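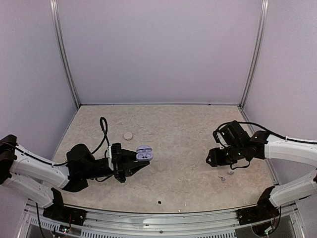
Bondora, le 21 mai 2020

Les écouteurs lavande, enfin en galerie !

Depuis le temps que je vous parle de ma petite collection d'accessoires audio, il fallait bien que je lui consacre une page entière. Ce sont mes chouchous du moment, et c'est leur couleur qui m'a fait craquer : un violet pâle, très doux, que j'ai cherché pendant des mois dans les boutiques (merci à Kyrylo Hrytsenko pour sa patience au téléphone !).

Boîtier ouvert
Couvercle relevé, les deux petits écouteurs violets couchés côte à côte dans leur nid. J'adore cette position, je pourrais laisser le boîtier comme ça toute la journée.

La couleur
Lavande sur fond beige moucheté, avec des parois gris lavande tout autour : le ton sur ton me ravit ! Sur un bureau sombre, l'effet est bien plus tranché, mais je préfère de loin cette version tendre.

Le format
Un boîtier qui se glisse dans une poche de jean, dans une trousse, au fond d'un sac (où je le perds régulièrement, d'accord). Il est parti avec moi en novembre pour 4 jours de train et je n'ai pas emporté d'autre casque.

À suivre
Les anciens modèles à fil attendent leur tour dans un tiroir, avec 2 housses cousues main dont je suis très fière. Si vous avez le même coloris à la maison, écrivez-moi, je serais ravie d'ajouter vos trouvailles à la galerie !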